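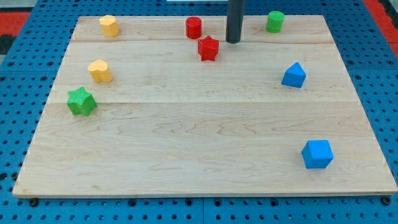 Page last changed: June 28, 2020

News from the Riltthorpe yard

Hello again from all of us at Stestau. It has been a funny old spring for gates, what with so many of you at home and looking at your own front paths every day, and the telephone has hardly stopped. Thank you for being so patient with us while we catch up.

The big job this month has been the garden railings at Petek House, on the hill road out of Riltthorpe. Keegan Sutcliffe measured up back in December, when the ground was like iron itself, and we are very pleased to say the last panel went in on Thursday. The old railings had rusted through at the foot, where leaves had been piling up against them for years, so this time we have set the bottom rail a good bit higher and left room to get a broom underneath. Rosalinda Marquez drew the scrollwork from one surviving piece that the owners found behind the greenhouse, and she has kept the slightly lopsided curl at the top, which we have all grown fond of.

Several of you have asked about painting. If your gate is beginning to show brown at the joints, please don't leave it until autumn! Pick a dry morning, rub the loose stuff away with a wire brush, wipe off the dust and give it a coat of metal primer before the top coat. Hinges want a drop of oil and no paint at all – Hanyu Zeng has spent more hours than he cares to remember freeing gates that were painted shut.

We can also now offer the Nerkura latch in black or plain galvanised. It suits garden gates up to 100 centimetres wide, and it closes with a good solid clunk. For anything wider we would still fit a drop bolt as well.

Visits to the yard are by appointment for the moment, with no more than two people at a time. Do ring and ask for Milagros Soriano, who keeps the diary and will find you a slot.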